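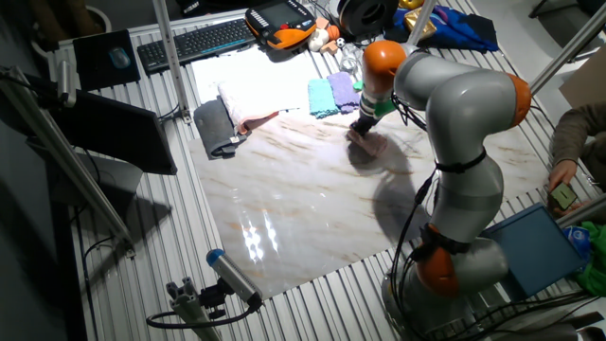
Toston handsets dropping off mobile data after overnight update
Status: Resolved, pending follow up
Priority: High (was Medium, bumped by Akash)
Opened by: Mal-soon Shim, Pirnetmont field operations
Assigned: Senthil Ramasamy
Opened: May 7, 2024

Original report

Phones not getting data this morning. Calls fine, texts fine, wifi fine. As soon as people leave the depot the job list stops refreshing and the Jamon app says "offline, last checked 04:12" or something near that. Have had nine drivers ring me before 8. Two of them have turned the phone off and on and it came back for a few minutes then went again. All on the Toston handsets, the older phones we kept as spares are ok. Need this sorted before the afternoon runs please.
Mal-soon

08:26 Senthil
Picked up. Mal-soon can you send me the asset tags for three or four of the bad ones, and one that's working if you can find a Toston that is. Also signal bars, does it show 4G / 5G next to the bars or nothing at all?

08:41 Mal-soon
Tags sent by email, the ticket form wouldn't take the attachment. Bars are full. Nothing next to them. On mine it flicks up 4G for a second when I come out of flight mode then goes. Working one is Kiran's.

08:58 Senthil
Thanks. Checked Jamon console. 2,368 Tostons enrolled, 2,208 took the system update between 02:00 and 05:00. Kiran's isn't one of them, battery was too low so it skipped. So it's the update or something the update knocked over. Paused the rollout for the rest.

Not every updated phone is bad though. Mine updated and it's fine on data. Same model, same SIM supplier. Odd.

09:10 Akash
Raising to High. How many are affected, do we know? I've got the regional managers asking.

09:14 Senthil
No not yet. Jamon only shows last check-in, and anything sat on depot wifi looks healthy. Will pull a report on check-ins over mobile only, takes a while to run.

09:35 Senthil
Things tried on asset from the front desk (bad one, updated 03:20):
- restart. Data back for four mins, gone again
- flight mode on/off. 4G for a second or two, gone
- SIM out, back in. Same
- SIM into my own phone. Works fine, stays up
- my SIM into the bad phone. Fails
- forced to 3G only. No data
- roaming toggle on, just in case. Nothing
- date and time set to auto, was already

So not the SIM and not the network account. Something on the phone.

09:52 Senthil
Look at the access point settings. Bad phone has two entries, both called "Pirnetmont Data". One has our proper APN, the other has a blank APN field and the same name. The blank one is selected. Pick the good one, data comes up straight away. Then a few mins later it's jumped back to the blank one. That'll be the four minutes after a restart as well.

Can't delete the blank one, greyed out. "Managed by your organisation".

My phone has one entry only.

10:05 Pin-yu Chang (Kushwaha, reseller support)
Hi all, joining from Kushwaha as you logged it with us too. Could you confirm the build number shown after the update, and whether the bad handsets were set up before or after you moved to the new Jamon profile? We had the profile change on our side of the notes as June last year.

10:17 Senthil
Build numbers sent. Good question about the profile. Front desk phone was set up before, mine was after. Will check the other tags from Mal-soon.

10:31 Senthil
All of Mal-soon's bad ones were enrolled before the profile change. So looks like:
old profile put an APN on the phone
new profile put another one on with the same name
old one was meant to be removed, wasn't, just got hidden
update unhides it and makes it the default

Guess at this stage. Fits though.

10:38 Akash
Ok so how many

10:49 Senthil
Report's back. 794 with no mobile check-in since the update, and every one of those is old enrolment. Some could just be switched off in a drawer, can't tell from here. Taking it as the working number.

10:52 Mal-soon
Can I tell drivers anything? They are ringing round each other and somebody has told them to factory reset. Please say if that's a bad idea.

10:54 Senthil
BAD idea. Don't reset. It'll come back asking for enrolment and they'll need wifi and the depot code, and anything not uploaded from the job app is lost. If anybody has already done it send them to me.

For now:
1. Settings, Network, Mobile, Access points
2. Tap the Pirnetmont Data entry that has text under the name
3. Leave the phone on that for the sync, then carry on
4. When it drops do it again

Annoying but gets the job list down. Job list keeps offline once it's loaded so they only really need it at the start of a run and at the end.

11:03 Mal-soon
Sent. Three have reset already. Sorry.

11:05 Senthil
Ok send me names. Kiran can you re-enrol those when they're in? Depot code is in the usual place.

11:20 Kiran
Yes can do. One is here now. For info enrolling it again from scratch gives ONE access point entry, correct one, and it's been up on data for quarter of an hour in the yard. So reset does fix it technically. Still not doing that to all of them by hand thanks

11:24 Senthil
Useful, backs up the theory. No we are not doing that.

11:40 Pin-yu
Our engineer agrees with the theory. The handset keeps a record of every managed access point under its display name, and the update rebuilds that list. With two records under one name, it seems to take the older. We have asked Toston for confirmation but I would not wait on it. Suggested approach: push a new access point with a different name, mark it preferred, then withdraw the existing one. Please don't withdraw first or the handset has no way to receive the second step outside wifi.

11:46 Senthil
Yep understood. Making a test group. Five phones from the front desk plus Kiran's once it's charged and updated.

12:15 Senthil
New entry is "Pirnetmont Data B" for want of anything better. Pushed to test group. Arrived on four out of five. Fifth wasn't on wifi, doh. Put it on wifi, arrived.
All five picked B as default by themselves. Waiting to see if they jump back.

12:29 Senthil
No jump back. Withdrew the original profile entry on two of them. Blank one has gone from the list on both. Data still up.

12:44 Senthil
One of the two has lost tethering. Says "not allowed on this network". Do we care about tethering?

12:46 Akash
Yes. Surveyors use it for the laptops.

12:51 Senthil
Right. APN type field, I'd put default only, needs default and dun seperated by a comma. Was in the old one, I missed it when copying over. Fixed, re-pushed. Tethering back on.

13:10 Kiran
Mine's updated now. One entry before the update, one after plus B. No problem at any point. I was enrolled after the change so suppose that's expected

13:15 Akash
Happy to go wider. Start with the 794. How do we reach ones that are out with no data?

13:22 Senthil
Either they come back to depot wifi, or the driver does the manual pick and keeps it up long enough for Jamon to check in. Check-in is every 15 mins normally, too slow, it'll drop before then. But opening the Jamon app and pulling down on the first screen forces it. So: pick the entry with text under it, open Jamon, pull down, wait for the tick. Push lands in under a minute on the ones I've tried.

13:25 Mal-soon
Will text that out. Can you word it for me so I don't get it wrong

13:31 Senthil
"Settings > Network > Mobile > Access points. Choose Pirnetmont Data with writing underneath. Open Jamon and pull down from the top of the list. Wait for green tick. Please do NOT reset your phone. If no tick after 2 minutes do it once more, then ring the desk."

13:48 Senthil
B pushed to all old enrolments. Withdrawal of the original NOT done yet, holding until most have check-ins.

14:40 Mal-soon
Afternoon runs went out. Most had job lists. A couple of people can't find the menu, it's under Connections on theirs and not Network?

14:44 Senthil
Yes, smaller model calls it Connections. My mistake, sorry. Same after that.

15:55 Senthil
612 of them now checking in over mobile with B. Rest are wifi only or silent. Depot returns from 16:30 should pick up a lot of those.

17:50 Senthil
741. Withdrawal started for those only, in batches. First batch clean.

18:20 Pin-yu
Toston have replied. They recognise the duplicate name behaviour and have it down for a later build, no date given. Their advice is the same as what you have done. I would keep the update paused for old enrolments that haven't had it until B is on them.

18:26 Senthil
Agreed. Made it a condition in Jamon, no B no update.

Next morning

08:10 Senthil
Withdrawal finished on everything that's checked in. No calls overnight. 38 still silent, list sent to Mal-soon to go through, I suspect leavers and drawers.

09:02 Mal-soon
Eleven are leavers. Some in the lost property box at the north depot, flat. Will chase the others. No driver complaints this morning.

09:20 Akash
Dropping priority to Low. Leave open until the silent ones are accounted for, then close.

Outstanding
- remaining silent handsets, Mal-soon
- get rid of "B" in the name at some point, NOT by reusing the old name. Senthil
- someone to check whether the tablets have the same double entry. Kiran looking
- update the enrolment guide, screenshots still show the old menu

09:34 Kiran
Looked at three tablets, one entry each. Will do a few more when the survey team is back in. Also who has the charger from the front desk, the long one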